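Girthorpe Water District
Minutes of the Operations Meeting, 9/10/21

Present: Inna Kravets (chair), Yaroslav Skoryk (distribution), representatives of metering, customer accounts and the Dewan pump station. Apologies were received from the laboratory.

1. Minutes of the previous meeting

Approved with one correction. Under item 4, the valve on the Colteo main should read "closed at the north end," not "closed at both ends." The drawing is correct and needs no change.

2. Meter replacement

Metering reported that 2,320 service connections are in the replacement program. Of these, 362 still have the old meter. Most of the remaining addresses are on the east side of the district, where the meter pits are deep and several have shifted against the sidewalk. Crews have been digging these out by hand, which takes most of a morning per pit.

Y. Skoryk asked whether the shifted pits should be reset at the same visit or logged for later. After discussion it was agreed to reset them at the same visit where the service line has slack, and to log the others. Metering will add a column to the work sheet.

Customer accounts noted that some residents have received two notices for the same appointment. The second notice is generated when the appointment is moved by a single day. Accounts will turn off the automatic notice for changes of one day and telephone the customer instead.

3. Leak survey, Colteo zone

Night flow in the Colteo zone remains above the level recorded before the spring flushing. The listening survey covered the streets south of the rail line and located nine leaks, all on service lines. Repairs are complete at six addresses. Two are waiting on utility marking and one is on the customer's side of the meter; a letter has been sent.
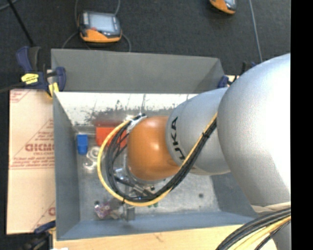

The survey of the streets north of the rail line has not started. Y. Skoryk proposed working outward from the pressure reducing valve, closing one block at a time between midnight and 4 a.m. and reading the zone meter at each step. I. Kravets asked that the hospital feed be kept out of any closure. Agreed. A list of the valves to be operated will be circulated before work begins, and any valve that fails to seat is to be tagged and reported the same night.

4. Dewan pump station

Pump 2 was returned to service after the packing was replaced. Vibration readings at the outboard bearing are within limits but higher than those on Pump 1. The station will take weekly readings and bring the trend to the next meeting. Alternating the lead pump will continue on the present schedule.

The standby generator ran for 100 minutes under load during the monthly test. Oil pressure was steady. The block heater did not cycle off and the thermostat is on order.

5. Hydrant painting

Deferred. The color code for flow class is still under review with the fire department.

6. Billing software

The Vonus upgrade moved the read dates of estimated accounts to the first of the month. Accounts has corrected the affected bills by hand and has asked the supplier for a fix. Until it is received, estimated reads will be entered separately after the main batch closes.

7. Other business

I. Kravets reminded supervisors that overtime sheets must carry the work order number. Sheets without one will be returned.

The request for a second valve key on Truck 4 was approved.

Actions

Skoryk: valve list for Colteo north; step test dates.
Metering: work sheet column for shifted pits.
Accounts: notice setting; follow up with supplier on read dates.
Dewan station: weekly bearing readings, Pumps 1 and 2; fit thermostat on receipt.
Kravets: hydrant color code, reply from fire department.

Next meeting: December, date to be confirmed by email.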